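Part 2: Getting your dog's GPS collar tag set up

Okay, you've charged the Tellis tag and the light has gone solid. Now for the part I messed up twice with my own two beagles, so take your time with it.

1. Install the Skaleck app and make an account. Use an email you really check, since that's where the escape alerts go if your phone is dead.

2. Tap Add Pet, then hold the button on the tag for 4 seconds. Let go when it chirps. (My older girl runs out of the room at this sound. Do it without the dog the first time!)

3. Type in your dog's name and weight. You can skip the breed and add it later.

4. Slide the tag onto the collar with the logo facing out. You should be able to fit 2 fingers under the collar once it's on.

Note: The Gradholm clip fits flat collars only. If your dog wears a rolled leather one, you'll need the strap adapter.
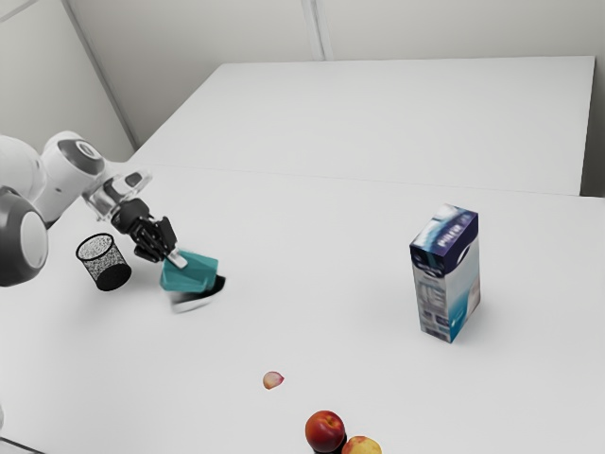 Simulated tabletop with a robot arm, a black mesh cup and a tall carton.

5. Take the tag outside and wait for the first location fix. Mine took forever in January under heavy clouds, so don't panic and don't start over.

6. Draw your safe zone on the map. Start big! I drew mine right along the fence and got an alert every time somebody sniffed the gate.

Caution: Take the tag off before baths, and never charge it while it's on the dog. Check the skin under the collar every evening for the first week, especially on short-haired dogs.

The activity goal starts at 2,000 points a day, and you can change it under Pet Settings. My lazy one hit 1,899 yesterday and I gave her a cookie anyway.

If the tag won't pair, turn Bluetooth off and on and go back to step 2.

Last updated 6/9/24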